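**Brevonov Repair Café: where we've got to, February 2019**

Hello again! I promised you a shorter report this time, so I'll try to behave.

We ran our sessions at Trirkmont as planned and 114 people came through the door, which is miles better than I'd dared put in the application. Toasters and lamps are still the favourites (and one accordion, which beat us completely). Of the 2630 pounds you gave us, almost 1000 is left, and I'd like to keep that for the summer sessions if you're happy with that.

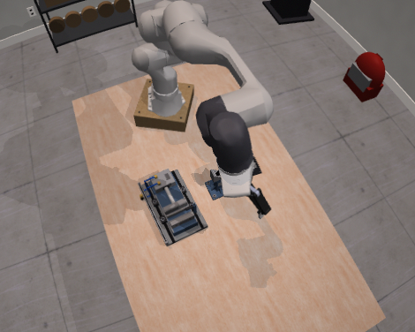
Furniture has been the surprise. People kept turning up with wobbly chairs and scratched tops, so we've added a corner just for woodwork, and I've had to learn a lot very quickly! Pale tops with a fine streaky grain, like the long table here, are what I get asked about most, usually by someone who has put a hot pan down. I tell them to sand gently along the streaks and to test the oil somewhere hidden first. We've got through 26 sheets of sandpaper already, so I've ordered more from Jirkolach.

The one thing that hasn't gone well is the sewing table. Our second machine is still waiting for a part and the queue got silly last time, so I'm borrowing one for March. I'll send the receipts separately once I've found the one for the fuses.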